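Section 6: Preparing the Work Table

6.1 Before You Begin

The Drendora height-adjustable table must be fully assembled as described in Section 5. Allow the feet to rest on the floor for 48 hours before final leveling if the table stands on carpet.

6.2 Leveling the Table

1. Clear the tabletop and lower it to its lowest position.
2. Place a spirit level along the long side, then along the short side.
3. Turn the adjusting foot at the low corner clockwise until the bubble is centered.
4. Tighten the lock nut on each foot by hand, then a quarter turn with the wrench supplied.

Note: Repeat this procedure whenever the table is moved to another room.

CAUTION: Do not lift the table by its top. Two persons are required.

6.3 Setting the Working Height

1. Sit with both feet flat on the floor.
2. Raise the top until the forearms can be held over it with the shoulders relaxed.
3. Press and hold the memory key until the display shows the stored height.
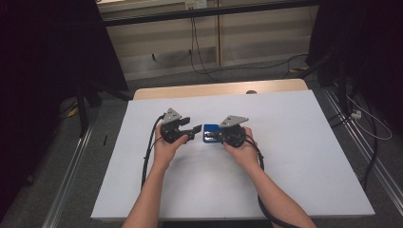
Figure 6-2. Forearms over the tabletop during two-handed work.

Note: If the display shows code 951, the height has not been stored. Release the key, wait five seconds, and repeat step 3.

6.4 Care of the Surface

Wipe the top with a damp cloth. Do not use scouring powder or solvents. Replacement feet may be ordered from Fröhlich, Parts Desk, Udetgate.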